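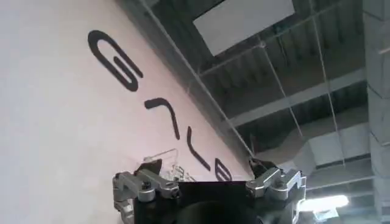

I have now been on hold with my dentist's office long enough to have feelings about the flute.

It's a short piece, maybe four bars, and it goes up, thinks about it, and comes back down. Every 28 seconds a woman breaks in to tell me that my call is important. The first time she did it I sat up and said hello. By the fifth or sixth time I had stopped falling for it, and by the tenth I was saying hello again, out of loneliness.

All I wanted was to move a cleaning. I used to do this by calling a number and talking to Denise, who would sigh, turn some pages and say "Thursdayish?" Denise retired in December. The practice was then bought by an outfit called Brinura, which owns a lot of dentists and, as far as I can tell, one flute.

Brinura would like me to use the portal. I would like me to use the portal too. I'm not one of those people who wants to write a check at the grocery store. But the portal wants the email address I signed up with, and I never signed up, so whatever address they have was given to them by Denise, who had terrible handwriting and a generous imagination. I've tried everything she might have thought my name was. After the last attempt it locked me out and told me to call the office. The office said, in the flute lady's voice, that most questions can be answered faster on the portal.

I complained about this to Dimas Chong, who lives across the landing and has worked in phone support, and he was less sympathetic than I'd hoped. He says hold music was a kindness. Before it, people sat in silence and figured they'd been cut off, so they hung up, called back and went to the end of the line. The music is there so you know you still exist. I said I'd have preferred to find that out some other way.

He also says people get angrier when the music is good. A song you like gets chopped up and squashed through a phone speaker and interrupted right before the chorus, and now you've lost your lunch break and a song. With the flute there's nothing to lose. I've thought about this a lot, having had the time. 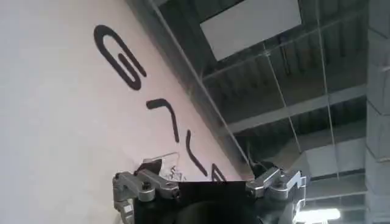

My personal record is still the Pylypenko affair. Pylypenko made the dishwasher that came with my old place in Iltilstead, and when it started draining into the cupboard instead of the sink I called the warranty line and was told I was caller number 21. I liked that. A number gives you something to root for. I got down to nine, made a sandwich, got down to four, and then the voice said I was caller number 13. I didn't know you could go backwards. I assume there was some kind of a platinum tier, and that the people in it also had wet cupboards but a better class of them.

When I finally reached a human, he was called Slamet Govindasamy and he was lovely. He knew what was wrong before I'd finished the sentence. He told me which hose to look at, told me it wasn't covered, and then told me how to fix it with a zip tie, in a slightly lower voice. The whole conversation was shorter than the recorded message about how conversations may be recorded. I wrote a letter to the company saying he should get a raise, and got a reply inviting me to rate my dishwasher.

That's what bugs me about the whole arrangement. The person at the end is nearly always fine. They're quick and decent and a bit tired, and they've had somebody shouting at them before you. By the time you get to them you've spent so long rehearsing your opening remarks that you either deliver the full speech to a stranger who did nothing wrong, or you're so grateful to hear breathing that you forget why you called. I've done both. I once thanked a man at the gas company so warmly that he asked if I was okay.

My mother's approach is to press zero until something gives. She does it with real force, as if the phone can feel it. She claims it works 100 percent of the time, and she also claims the cable company knows her by name, and I believe the second one.

Anyway, I started typing this with the phone on speaker next to the keyboard, and I'm on my second cup of tea. The flute has just gone up. The lady says they are experiencing higher than usual call volume, which they were also experiencing yesterday, and on the morning they opened late. I'd settle for any appointment now. I'd have the tooth out.

Recent posts
The neighbor's wind chimes, an update
I bought the big colander
Things my mother has said to a cable company
What Primuvine did to my tomatoes
A short history of my bad umbrellas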